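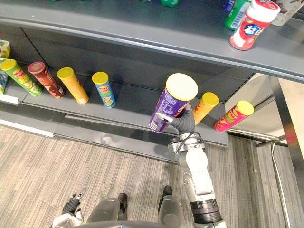
Grey store shelf, striped carpet below.

November 2021

Fourth wearing of Culuneo, the vetiver from Ballis. Applied two sprays to the left forearm and one to the chest, skin bare, no lotion. The opening is grapefruit peel and a dry, slightly dusty pepper. The grapefruit is gone inside half an hour. In April, from the sample vial, it held longer, but the vial was a dabber and put down a heavier film, so the two results can't be compared directly.

The middle is the part I keep going back to. Vetiver of the clean type, not much smoke, with something close to wet slate next to it. The Ballis notes list says cedar. I get very little cedar. I get a salty facet that could be ambergris material or could be the vetiver itself at this dose. Projection is moderate at first, then close to the skin by lunch. On the cuff of a cotton shirt it was still readable the next morning, mostly as musk.

Ran Clutik on the right arm for comparison. Same family on paper, different build. Clutik opens sweeter and has a mandarin note that turns soapy, and the base is one large woody amber that scratches at the back of the nose. It lasts longer than Culuneo by a wide margin. I would still pick Culuneo for an office and neither for a dinner.

Šimek has the 100 ml at 287, which I consider too much for a scent I need to reapply at midday. They don't stock a smaller bottle. Left it there. Their tester was also off compared with my sample: flatter top, a faint metallic edge. Possibly light exposure, possibly a different batch. I didn't note the batch code and should have.

Spreadsheet now stands at 400 entries, counting repeats. Changed the longevity column from a score to hours, separate figures for skin and fabric. Older entries stay as scores, because converting them would be guesswork.

To do: Culuneo again on a cold day, one spray only, under a sweater. Clutik on fabric, old scarf. Decant the remaining Ballis samples before the stoppers leak any more.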